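Snack Shelf FAQ
Everything people ask me about the shelf at Dristholm

I look after the snack shelf on our floor, and the same questions land in my inbox every week, so I finally wrote them all down. If yours isn't covered, leave me a note in the tray by the sink!

Where is the shelf, exactly?
Go past the mail slots and keep walking until the floor changes to the striped carpet. Shoes are fine on it, crumbs are less fine (chip dust gets into those gray stripes and the vacuum just pushes it along).

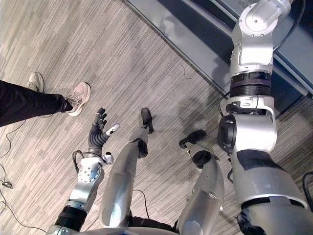

The striped carpet, light and dark streaks and all.

Who can take stuff?
Anyone who works on the floor, plus guests. Folks from Udivberg down the hall are welcome too, as long as they sign the sheet.

Why cans and not just bags?
We have both, but I love the cans. They stand up by themselves, the lid goes back on, and you can see from the door which color is missing. Bags slump. I lean them at one end against a can and that mostly keeps them upright.

Is there a system to the colors?
Kind of! I space the cans out in a loose row, one of each color, with the yellow lids up.

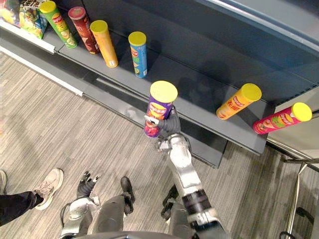
Purple goes fastest, every single time, and I've started hiding a spare in the supply closet. If you finish a can, please don't put the empty one back. I've been fooled by an empty green more often than I'd like to admit.

Can I move things to the lower level?
Sure, just keep them behind the white strip at the front so they don't get kicked. Tall things stay up top.

How often do you restock?
Saturday morning, usually before the store gets busy. I buy 8 cans at a time and whatever bags are on sale. If we run out midweek, we run out.

I dropped a can. Now what?
Pick it up, give it a wipe, and check that the lid is still on tight. Broken chips are still chips, and I eat those myself. For a real spill, use the hand vacuum and get right down into the carpet, especially along the base of the shelf where everything seems to roll.

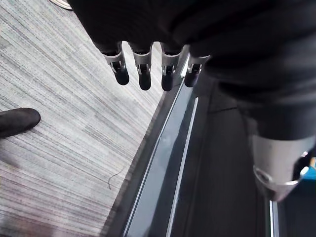 What does it cost?
Put in what you can. The jar is labeled Hetus, an old nickname for the snack fund that goes back to before I started. You can also call extension 1266 and ask me to put it on your tab.

Can you get something other than chips?
I tried crackers in December and they sat there until they went soft. I'm open to ideas, though, so write them on the sheet with your desk number.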